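Product Review: Visholm Ribbed Storage Container, Large, White
Household Goods Review Desk
Reviewed by Petronella Engelbrecht

The Visholm is a rigid white plastic container intended for pantry shelves, linen closets and supply rooms. Our office purchased 14 units in April and placed them in general use in the staff kitchen and the first-floor stockroom. The findings below reflect daily handling by office personnel and a short program of bench checks.

Construction is satisfactory. The walls carry fine vertical ridges, closely spaced, and the corners are rounded. Staff reported that the ridges improve grip when a full container is pulled from a high shelf. Under a distributed load of dry rice weighing 3000 grams, the base remained flat and the walls did not bow. The same load was carried up one flight of stairs without difficulty.
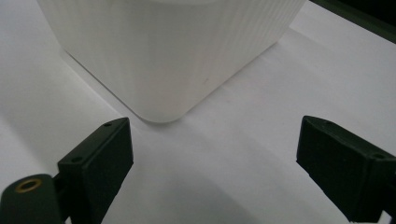 Does the ribbed surface make the container harder to clean?
Somewhat. Loose dust comes away with a damp cloth drawn along the ridges from top to bottom, but flour and ground spices settle in the grooves and call for a soft brush and warm water with dish soap.

Abrasive pads should be avoided. One unit scrubbed with a scouring pad lost its even finish on two sides, and the dull patches remain visible under overhead lighting. The white plastic also shows small marks readily, and purchasers who store coffee or potting soil may prefer the gray version.

The principal shortcoming is the lid, sold separately. It fits closely on three sides and lifts slightly on the fourth when the container is filled to the rim. Ross Galbraith of our stockroom raised the matter with the supplier, Staltano, which replaced two lids within the week. The replacements fit correctly.

Compared with the Prumitar bin reviewed previously, the Visholm is heavier and sits more firmly on a smooth shelf. The Prumitar nests better when empty and remains our choice where space is limited.

Rating: Recommended for dry goods and linens. Lids should be checked on delivery.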